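4. Once you've signed in, open **My Shows** and type in the name of the series you're following. Drirberg has 17 episodes so far - pick the last one you finished, and the earlier ones get ticked off for you. 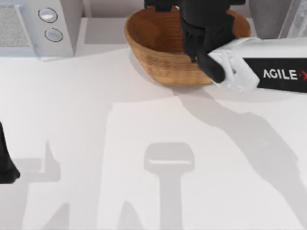

5. Set your reminder time next. I like 20 minutes before the show starts, which leaves room to make popcorn and settle in!

**Note:** Episode titles can give away the plot, so switch on **Hide Titles** if you're behind.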